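Darnen Commercial Carpet Tile, Zundholm Series

Home > Flooring > Guest Room and Corridor > Zundholm

Zundholm is a low loop carpet tile for hotel guest rooms, serviced apartments, staff bedrooms and student housing. It is sold by the box and can be laid over concrete, plywood or an existing hard floor that is flat and sound. The series replaces our Hagedorn broadloom for most guest room work. Hagedorn is still available by the roll while stock lasts.

Overview

The pile is solution-dyed nylon, so the color runs through the fiber. It holds up to daylight and to most of the spot cleaners that housekeeping departments already keep on the cart. The backing is a bitumen-free felt composite with a soft underside. No separate underlay is needed in bedrooms. If you are laying over a noisy slab, ask us for the acoustic backing, which adds a little height at the door.

Tiles are square and come in one size. Each box covers the same area whatever the color, so you can mix colors on one order without working out the coverage twice. 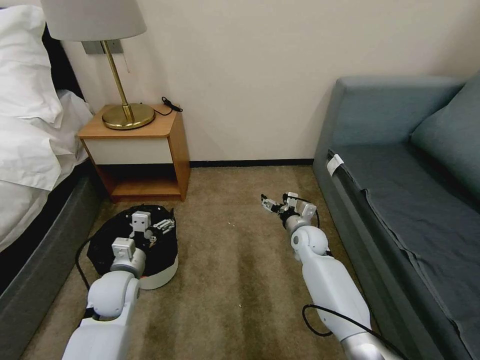 Color choice is mostly a matter of how the room is used and how much light it gets. We stock six shades: Oat, Sand, Clay, Slate, Pine and Ink. Oat and Sand make up most of our guest room orders. A beige floor goes with wood furniture and brass lamps, and a gray-blue sofa sits well on it without the room looking cold. Slate and Ink are better for corridors and for rooms that open straight to the outside. Pine is made to order only. Shades can vary between dye lots, so order the whole floor at once and keep a spare box from the same lot.

Specifications

Construction: tufted level loop
Pile fiber: 100% solution-dyed nylon
Backing: felt composite, standard or acoustic
Colors: Oat, Sand, Clay, Slate, Pine (made to order), Ink
Use: bedrooms, sitting areas, corridors
Not for use in: bathrooms, kitchens, outdoor areas, stairs without nosing
Underfloor heating: suitable for warm water systems; call us about electric mats
Static control: permanent, built into the fiber

Samples

A sample set has one hand-sized piece of each color. Full tiles are sent on request for projects of 30 rooms or more. View the sample on the floor and by the light the guests will have, which in most rooms is a bedside lamp and one window. Samples do not need to be returned.

Fitting

1. Leave the boxes open in the room overnight with the heating at its normal setting.
2. Clear the subfloor of old adhesive, staples and dust. Fill any dips.
3. Find the center of the room and snap two chalk lines. Start from there and work outward.
4. Apply tackifier with a foam roller and let it turn clear before laying. Do not use permanent adhesive.
5. Follow the arrows on the back. Quarter turn is the standard pattern for Oat and Sand. Monolithic laying shows dye differences more.
6. Cut in at the walls last. Under fixed bed bases you can stop a full tile short of the wall if the base has closed sides.

Care

Vacuum daily in occupied rooms with an upright or a tub machine. A rotating brush is fine on level loop. Pick up larger litter by hand before you start. A plastic bottle, a candy wrapper or a paper snack bag on the floor between the bed and the sofa is quick to collect and will jam a vacuum head if it goes under.

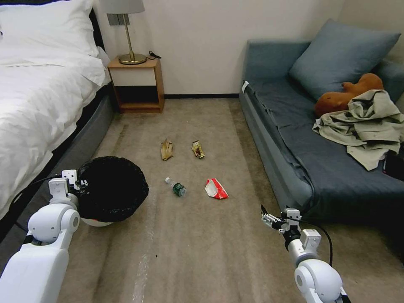 Spills and stains

Blot with a white cloth, working from the edge of the spill to the middle. Plain warm water takes out most drinks. For grease, use a neutral carpet detergent and rinse. Do not use bleach on the acoustic backing. A tile that will not come clean can be lifted with a flat scraper and swapped for one from the spare box. The new tile will look brighter for a few weeks.

Ordering and lead times

Stock colors ship from our Ondton warehouse in three working days for orders up to 400 boxes. Larger orders and all Pine orders are made in batches, and the next batch closes in October. The trade price applies from 100 boxes. Orders over 1,000 boxes are quoted separately and can be delivered in stages to suit a floor-by-floor refit.

Unopened boxes can be returned for credit, less carriage, if the dye lot label is still on. Cut tiles and made-to-order colors cannot be returned.

Related products

Hagedorn broadloom, by the roll
Darnen tackifier, foam roller kit
Aluminum door trims, low and standard height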